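My three rules for handheld gripper sessions

Simin Rezaei asked what I stick to when I'm recording at home, so I finally wrote it down.
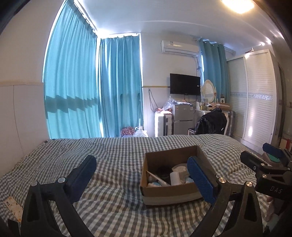 First, wipe the finger pads before every batch – yes, every batch! Second, one task per recording (I got greedy in March and had to toss 35 of them). Third, if you fumble a grab, keep going and tag it afterward. Mingxuan Shao wants fumbles deleted, and we still argue over that one. I'm at 547 keepers now and my wrists would like a word.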